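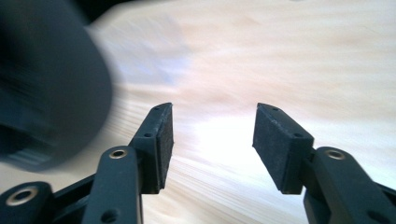 Filed under: Workshop log / Teaching by hand

September, 4.20 pm, Plevstead bench

Second afternoon on the Kiltden task with the hand-held gripper. Total so far is 586 demos, 73 of them from today. Sibusiso Sithole did the first half and I took over after tea.

Main trouble is speed. We both swing the tool too fast between grasps and the wood grain smears in the wrist view. Tracking dropped out on 2 runs, both binned. Slowed the approach down and had no dropouts after that.

Glare on the table is still bad in the middle. Tried the blind half down, not much better. Matt cloth next time, if Gultska will lend us theirs again.

Pads are dusty and scuffed. Wipe before each batch, and don't swap them until this set is finished or the grip won't match the earlier demos.

Open the fingers fully before starting a recording. I forgot on 3 and had to redo them.

Replay on the Kaneko arm tomorrow morning. Sibusiso wants to try the slow runs by themselves first. Fine by me, but keep the fast ones in a separate folder, don't delete.

Charger is in the left drawer.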